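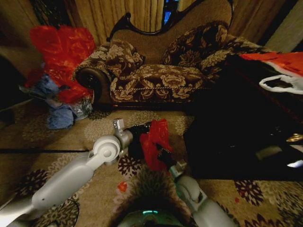
How to run a double bill of old horror films at home

I've been putting on a double bill every October for years now, and I've made most of the mistakes going, so let me save you a few of them.

Start with the running times. Two long films will finish you off, especially if people have work in the morning. I like a short one first (anything under 80 minutes is lovely, and there are loads from the thirties and forties) and then something meatier. Put the black and white one on first while everybody's still fresh!

Next, check your discs. I once sat a whole room down for a vampire picture and found my copy was locked to the wrong region. Play ten minutes of each film the day before, and skip to the middle as well, where scratches like to hide. If you're streaming, look it up again that same afternoon, as titles vanish without warning.

Sound matters more than picture with these. Old mono tracks can be very quiet in the talky bits and then shriek at you. I turn on the night mode on my Baxter speaker, set the volume during a conversation and leave it alone. Subtitles on, too, if anyone's even slightly hard of hearing.

Then the lights. Complete darkness sends my lot to sleep, so I keep one small lamp on behind the telly, well out of the reflection.

Start at 7.30, take a 25 minute break between films, and do the hot food then. Crisps during a quiet seance are a crime, so go for something soft. I do cheese straws and a big bowl of grapes.

If you fancy a theme, mad scientists are the easiest to fill, then haunted houses. Werewolves are harder than you'd think.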